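Bonsoir à toutes et à tous ! Plusieurs d'entre vous m'ont écrit à propos du terminal de Jandunari et de ce que sa fermeture change pour le prix du fioul chez nous, alors je me lance dans un fil. Il sera un peu long, vous me connaissez, prenez une tisane.

1/ Pour ceux qui arrivent : Jandunari est un dépôt côtier où l'on débarque du gazole et du fioul domestique déjà raffinés. Pas de brut, pas de raffinerie. Des bateaux, des cuves, des camions qui repartent vers l'intérieur, et entre autres vers Etville, où j'habite et où beaucoup de maisons se chauffent encore au fioul (la mienne comprise, je ne vais pas faire la leçon à qui que ce soit).

2/ En juillet, l'exploitant, Van Leeuwen, a mis un des deux postes d'accostage à l'arrêt pour travaux. On nous avait parlé de trois semaines. Nous sommes le 21 octobre 2025 et le poste est toujours fermé, avec un avis affiché à l'entrée du dépôt qui dit simplement « jusqu'à nouvel ordre ».
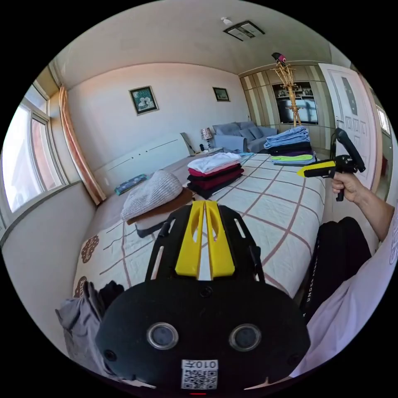
3/ Un seul poste, ça veut dire que les bateaux font la queue. Et un bateau qui attend, ça se paie, à la journée, et cher ! Dans le métier on appelle ça les surestaries, un mot que j'adore et que j'ai dû chercher dans le dictionnaire la première fois. Ces surestaries, l'importateur les avance, puis les glisse dans son prix de gros, et de fil en aiguille elles arrivent dans le devis de votre livreur.

4/ J'ai repris mes vieux devis, que je garde tous dans une pochette verte depuis que nous avons acheté la maison. Ce qui m'a frappée, c'est que la ligne « transport et mise à disposition » a bougé cet automne alors que la ligne « produit » n'a presque pas bronché. Quand on vous dit au téléphone que « c'est le baril », demandez gentiment le détail, vous verrez bien.

5/ J'en ai parlé longuement avec Octavio Montecinos, qui a passé sa carrière à affréter des petits pétroliers et qui a la patience de répondre à mes questions de débutante. Selon lui, le plus gênant pour un dépôt comme celui-là est l'irrégularité. Une cargaison de 3630 tonnes qui arrive avec cinq jours de retard, ça se rattrape. Deux d'affilée, et les distributeurs commencent à commander plus que nécessaire, par précaution, ce qui vide les cuves encore plus vite.

6/ Il m'a aussi expliqué pourquoi on ne détourne pas tout simplement les bateaux vers le port voisin. Le tirant d'eau y est plus faible, il faut donc alléger la cargaison, et puis les camions ont 200 kilomètres de plus à faire aller-retour. À ce compte-là, attendre au large revient parfois moins cher. Je trouve ça un peu fou, mais le calcul se tient.
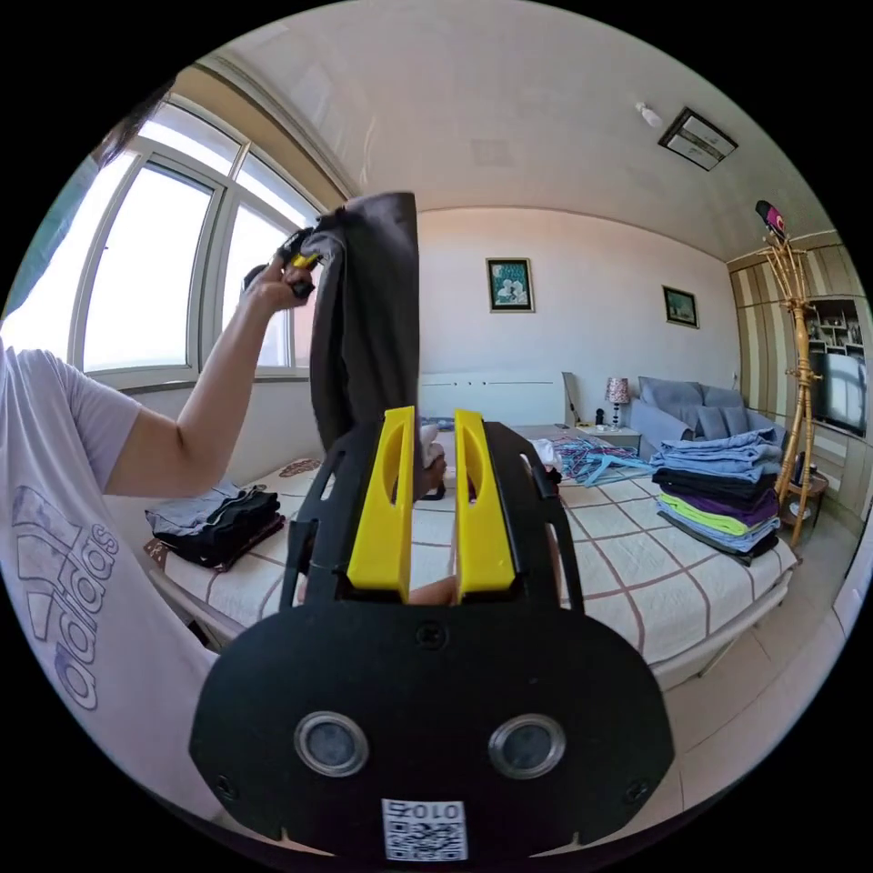
Personne en t-shirt adidas lavande et, sur la couverture blanche à carreaux bruns, pile de vêtements sombres pliés.

7/ Venons-en à Moduto, la plateforme de commandes groupées dont tout le monde parle au marché. J'y suis inscrite, je n'ai rien contre, l'équipe est charmante au téléphone. Mais lisez bien les conditions : le prix affiché est celui du jour de la commande, et une clause permet de le réviser « en cas de tension logistique ». Je leur ai demandé par courriel si la situation de Jandunari entrait là-dedans. Réponse : « au cas par cas ». Me voilà bien avancée...

8/ Ce que j'aimerais, et je l'ai écrit à la mairie comme à Van Leeuwen, c'est que le dépôt publie son niveau de stock une fois par semaine. Un chiffre, sur une page, rien de compliqué. Aujourd'hui chacun devine - les livreurs d'après la longueur de la file de camions, nous d'après la tête des livreurs - et les rumeurs font le reste. La semaine dernière une voisine était persuadée que les cuves étaient à sec. Elle a été livrée le lendemain matin. 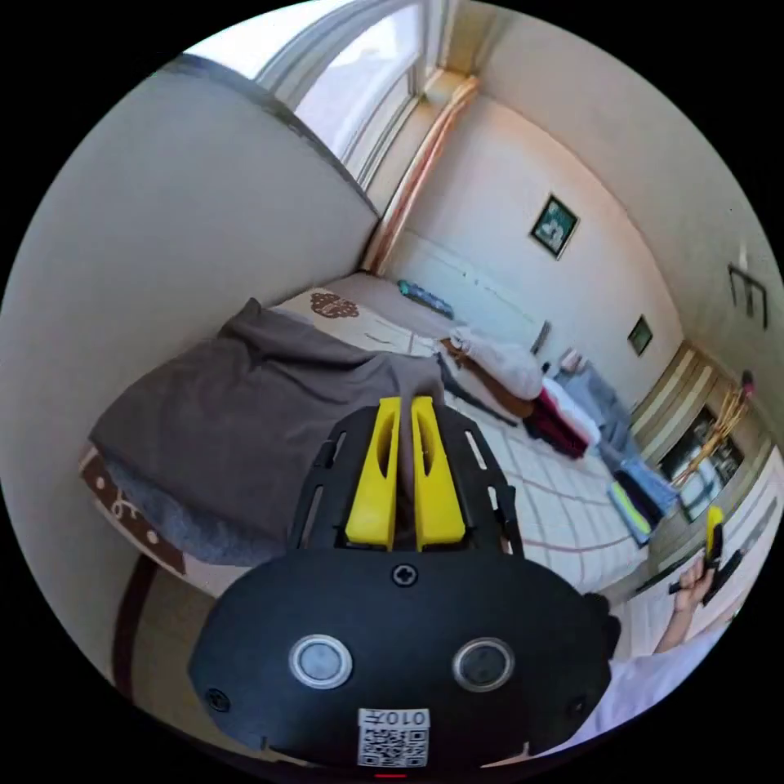
9/ On me demande s'il faut remplir maintenant ou attendre. Je ne suis pas courtière et je me suis assez trompée par le passé pour rester modeste ! Pour notre part, nous avons pris une demi-cuve, de quoi voir venir, et nous compléterons quand le deuxième poste aura rouvert. Si votre jauge est déjà basse, ne jouez pas avec ça, une chaudière qui désamorce un dimanche de gel coûte bien plus que quelques centimes au litre.

10/ Van Leeuwen m'a accusé réception et promet une réponse du service technique. Je vous la mettrai ici telle quelle, même si elle tient en deux lignes. En attendant, si vous avez des devis de cet automne avec le détail du transport, envoyez-les-moi en message privé (masquez vos noms et adresses, s'il vous plaît), je voudrais comparer d'un quartier à l'autre. Merci de m'avoir lue jusqu'ici, et bonne soirée !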